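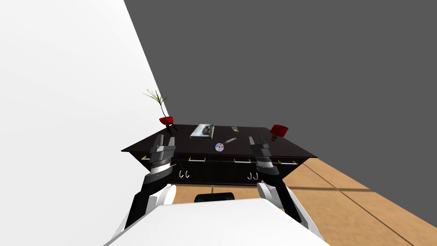
Can a machine clear a sideboard yet?

Posted Monday, October 31, 2022 in Home and Workshop Tips

Readers keep asking whether they should wait for a household robot before they reorganize the living room. My answer is no. Get the furniture in order now. It helps you today, and the same habits will help a machine later on.

Clearing a cabinet top is harder for a robot than it sounds. A person picks up a disc by the edge and the center hole without thinking. A gripper with two stiff fingers has to get under something thin that is lying flat, and a shiny surface can confuse the cameras. Pens and small knives are nearly as bad. Bowls are easier, provided the rim is free.

Where things stand, chore by chore

Vacuuming: yes, on open floor. Pick up cords first.

Mowing: yes, on a simple lawn.

Wiping a table: partly. The table has to be empty, and emptying it is the real job.

Opening drawers: sometimes. Bar handles with room behind them work best. Knobs are worse, and push-to-open fronts are worse again.

Sorting what goes in the drawer: not yet, outside of labs and simulations.

Watering plants: buy a drip bottle.

Folding laundry: slow. Ingeborg Hofstetter timed one demonstration at a trade show in February and got 18 minutes for 2 shirts. She folds a basket in that.

On the shop floor it looks better, but only for work that repeats. Bujar Radonjić runs the packing bench at Kofler, where an arm has been loading cartons for two years. Same carton, same spot, all day. When a carton arrives dented he still does it by hand. The arm cost less than the guarding and the floor work that went with it – ask for both prices before you sign anything.

Tips that pay off either way

Give discs a case or a spindle. Loose ones get scratched by people too.

Keep one shallow tray for pens, letter openers and other thin things. A tray can be lifted in one go.

Put plants at a back corner, away from where you reach. Long fronds catch on sleeves, and they would catch on a robot's wrist.

Don't lean one object on another. Whatever is underneath gets forgotten, and the top piece slides when you bump it.

Assign drawers by how often you open them. Daily things go in the one nearest the door.

Tighten drawer pulls twice a year. Use a hand screwdriver. A drill strips the threads.

Hooks on a cabinet front are fine for cloths and light bags. Anything heavy swings into the drawers and marks the finish.

Leave the front edge of the top clear, a hand's width or so. You need somewhere to set things down while you sort.

Lucienne Lacroix wrote in to ask about dark furniture. Dust shows on it sooner, so use a barely damp microfiber cloth and follow the grain if there is one. Skip the spray polish. It builds up, and small items stick to it.

Next month: cable boxes, and Benedikt Egger on sharpening chisels.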